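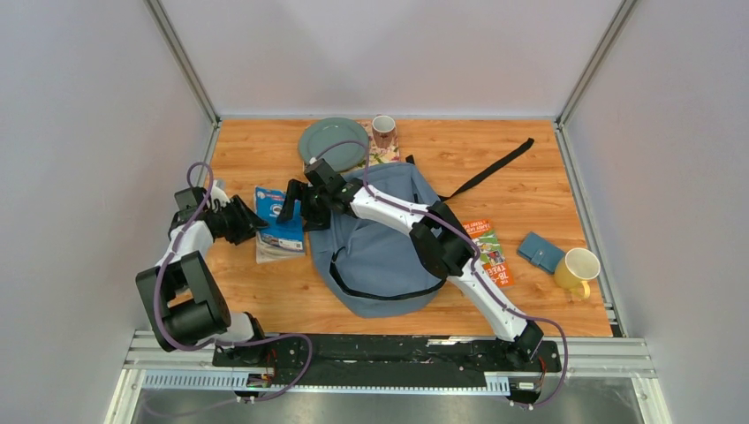
PLILHOLM, Jan 31, 2020

The first bus to Sturkden leaves the square at 5:40 in the morning. Until last October it left at 6:25, and those 45 minutes have changed how a good part of this town eats breakfast.

Plilholm has 3000 residents and one large employer, the Waleo cannery, which moved most of its work to the new plant in Sturkden two years ago. The people who worked in the old building now ride Route 224 over the ridge. When the plant went to an earlier first shift, the bus schedule followed, and the kitchens followed the bus.

"I used to eat eggs," said Jozef Postma, 58, who has worked in can seaming since high school. "Eggs, toast, two cups of coffee. Now I eat when I get there, or I eat on the bus, or I forget."

Postma lives on Tanner Street with his wife, his mother-in-law, and a grandson in fourth grade. In October the four of them ate breakfast together five days a week. These days Postma is gone before the others are up. His wife works at the county clerk's office and leaves at eight. The boy eats cereal at seven. His great-grandmother eats at nine and doesn't mind having the kitchen to herself.

Breakfast in Plilholm used to be a fairly fixed thing. The old cannery blew a whistle at 6:30 and again at 7:00, and people ate between the two. Older residents still call the meal "whistle." The whistle came down with the boiler house. A man on Canal Road has it in his garage and has been asked several times to sell it.

The food itself was plain. Fried eggs, fried bread, and in winter a bowl of cornmeal with milk. The bread nearly always came from Mohammed, the bakery on the square, which still sells the same 454-gram loaf in a paper sleeve. The bakery now opens at five to catch the bus line. It sells a roll with egg and onion in it that did not exist a year ago. By the time the bus pulls out, the first two trays are usually gone.

The trouble with the roll, according to the riders, is that it has to be eaten fast. The ride takes 30 minutes when the ridge road is clear, and the back half of it is curves. Drinking coffee on that stretch is a skill. Regular riders finish their cups before the gravel pit and put the lids in their coat pockets.

Some people have gone the other way and get up earlier to keep the meal. Postma's neighbors across the street, a couple who both work in labeling, set their table the night before. Plates go out after the dinner dishes are dried, and their bags are packed by nine. They get up at 4:30, eat sitting down, and are in bed by 8:45 most evenings. They have stopped going to choir. 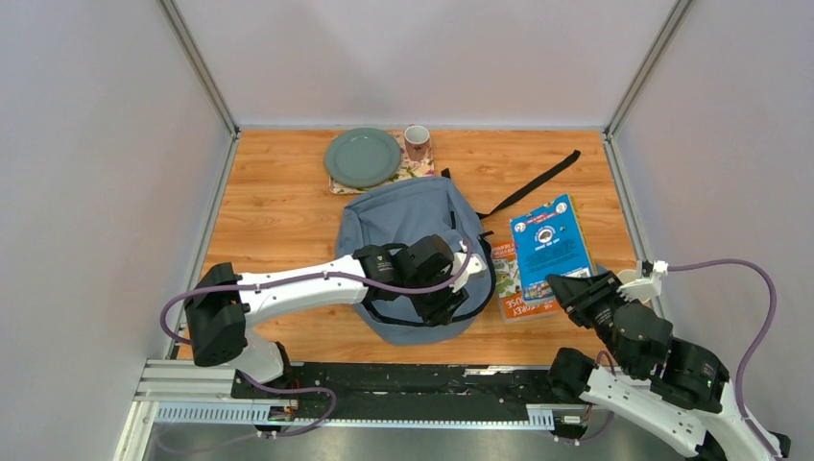
*A place setting on a floral mat, with a backpack on the table.*

Setting out breakfast at night is an old habit in this part of the county. Farm families did it so that whoever rose first would not wake the others rattling the cupboard. Cups were turned upside down on the saucers to keep the dust out. The local cookbook put out by the Lutheran church in 1961 gives half a page to the night-before table, including where to leave the salt. It also has a recipe for a cold rice pudding meant to be eaten at dawn. Several people in town said they had tried it this winter. Opinions were mixed. The recipe calls for a lot of nutmeg.

The change has been harder on families with small children. The elementary school began a breakfast line in November, after teachers noticed more students arriving early and hungry. It serves oatmeal, fruit, and toast in the gym until the bell. Children whose parents take the first bus are dropped off by grandparents or older siblings, and a few walk over together from the apartments behind the feed store.

Postma's grandson asked to go too. He had heard there was cinnamon.

"So now he eats there, and my wife eats standing up," Postma said. "We bought that table in 1994. It seats six."

Waleo has said the shift times will stay as they are through the spring. The plant has a cafeteria, but it doesn't open until the mid-morning break, and the vending machines by the time clock run mostly to crackers. In December the workers in seaming brought in a toaster. The ones in labeling have a hot plate, which they were told to unplug, and then a second toaster.

On Sundays the bus doesn't run, and the old hours come back. Lights go on around Tanner Street after seven. The bakery opens at eight and sells more whole loaves than it does on any other day. Postma makes the eggs himself, in a black pan that belonged to his father, and does the bread in the same fat once the eggs are out. His mother-in-law comes down early for it. The boy has to be called twice.

They ate last Sunday until almost ten. There was a jar of plum jam open, the last of the summer's, and an argument over whether fried bread should be salted before or after it comes out of the pan. Postma says after. Then the dishes were washed and put back in the cupboard, and he went out to clear the steps.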